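Plirklow - Associação de Moradores e Utentes do Pátio
Acta da reunião ordinária de Novembro

Presentes: os do costume, mais dois moradores do bloco de trás que julgavam tratar-se da reunião do seguro e ficaram por causa do chá.
Presidiu: Senga Jardine.
Secretariou: quem assina, por falta de outro candidato pela quarta reunião consecutiva.
Início: 20h40, estando a convocatória para as 20h00.

1. Aprovação da acta anterior

Lida e aprovada com duas emendas. Onde se lia "discussão acesa" passa a ler-se "troca de impressões". Onde se lia "o senhor do terceiro andar" passa a ler-se "um associado", a pedido do senhor do terceiro andar.

2. Contas

Saldo em caixa à data da reunião: 2.841 euros. Saldo na acta anterior: 2.323 euros. A diferença deve-se às quotas em atraso da loja do rés-do-chão, que pagou tudo de uma vez e sem aviso, o que causou mais desconfiança do que a dívida alguma vez tinha causado.

Foi perguntado se o dinheiro podia ficar onde está. Senga Jardine respondeu que podia, mas que o muro não podia, e passou-se ao ponto seguinte.

3. Muro do lado nascente

Há um único orçamento, da Dantas, no valor de 2.285 euros, com IVA e sem pintura. A segunda empresa consultada, a Balema, veio ver o muro, disse "pois" várias vezes e não voltou a atender o telefone.

Discutiu-se longamente se um orçamento chega. Os estatutos pedem "propostas", no plural. Um associado defendeu que a Dantas podia mandar a mesma proposta duas vezes. A sugestão não foi posta à votação, embora tenha recolhido simpatias.

Quanto à pintura, há partidários do branco, partidários do ocre e um partidário de deixar o reboco à vista "como nas revistas". Foi recordado que o ocre de há uns anos acabou cor de salmão e que ainda há quem não se fale por causa disso.

Deliberado: insistir com a Balema por escrito; não havendo resposta até à próxima reunião, adjudicar à Dantas. A cor fica para depois, como sempre ficou.

4. Horário da sala comum

A sala tem sido usada em simultâneo pelo coro e pelo grupo de inglês. O coro queixa-se da conversação, o grupo de inglês queixa-se dos sopranos. Já houve alunos a responder em coro a perguntas individuais.

Proposta da mesa: o coro fica com o final da tarde e o inglês passa para depois do jantar. O coro aceitou. O grupo de inglês aceitou também, mas em inglês, e parte da assembleia pediu tradução.

Ficou ainda assente que a chave volta sempre ao gancho atrás da porta. Não ao bolso, não à mercearia, não ao vaso da entrada, onde toda a gente sabe que está, incluindo o carteiro. 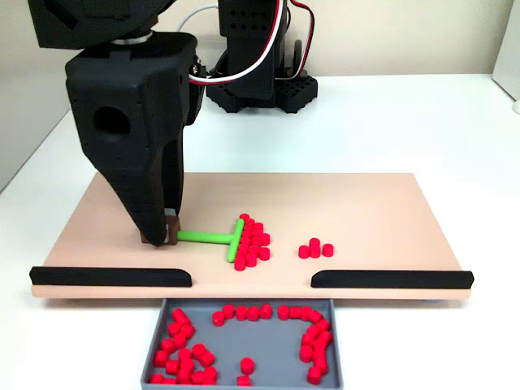

Pecinhas vermelhas nas duas fotografias; o tabuleiro cinzento também. 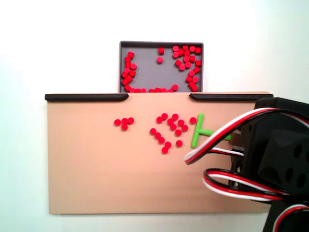 5. Feira de trocas

A Restow volta a emprestar as bancas, com a condição de as receber de volta todas e com as pernas do mesmo lado. Houve no ano passado um incidente com fita adesiva que não vale a pena repetir em acta.

Questões levantadas:

- Livros: aceitam-se, menos enciclopédias. A associação ainda guarda três enciclopédias incompletas e nenhuma tem a letra M.
- Roupa: aceita-se lavada. Foi pedido que se definisse "lavada". A mesa recusou.
- Electrodomésticos: só se funcionarem à frente de testemunhas.
- Plantas: sim, com nome. Uma associada observou que as suas não têm nome. Foi esclarecido que se tratava do nome da espécie.
- Bolos: ficam fora da feira, por não serem objecto de troca. Após protestos generalizados, ficam dentro da feira.

Falou-se da chuva. Não há plano para a chuva. Há um toldo, mas o toldo tem opinião própria sobre o vento, e da última vez foi preciso ir buscá-lo à rua de cima. Senga Jardine ficou de perguntar à junta se o coreto está livre. Quem tiver cordas que as traga, e que ponha o nome nelas, porque no ano passado sobraram cordas e faltaram donos.

6. Gatos

O assunto não constava da ordem de trabalhos, mas foi introduzido por quem o introduz sempre. Alega-se que os gatos do pátio são 4. Contestou-se que um deles pertence ao bloco vizinho e só cá vem jantar. Não tendo havido acordo sobre a nacionalidade do animal, a verba para ração mantém-se e o gato também.

Um morador pediu que se deixasse de pôr comida junto às caixas do correio, por ter recebido a factura da água com cheiro a sardinha. A assembleia tomou nota e riu-se, por esta ordem.

7. Outros assuntos

a) A lâmpada da escada continua a acender de dia e a apagar de noite. O electricista diz que é do sensor. O sensor é novo e foi ele que o pôs.

b) Foi lida uma carta anónima sobre o volume do rádio no segundo andar. A autora da carta pediu a palavra para corrigir uma vírgula.

c) Perguntou-se pela placa comemorativa encomendada na primavera. A placa chegou e está muito bonita. Diz "Plirkow". Vai ser devolvida, ou muda-se o nome da associação, conforme o que sair mais barato.

d) Um dos moradores do bloco de trás perguntou finalmente pelo seguro. Foi informado de que essa reunião era no edifício ao lado e que já tinha acabado. Aceitou outra chávena.

Tarefas que ficaram distribuídas

Carta à Balema: secretariado.
Coreto: Senga Jardine.
Contacto com a Restow sobre as bancas: Senga Jardine, por ser a única a quem ainda atendem.
Devolução da placa: por atribuir.
Gancho da chave: já existe, basta usá-lo.

Encerrou-se a sessão às 23h10, tendo a última meia hora sido dedicada a marcar a próxima, que ficou por marcar. A convocatória será afixada na entrada, ao lado da lâmpada.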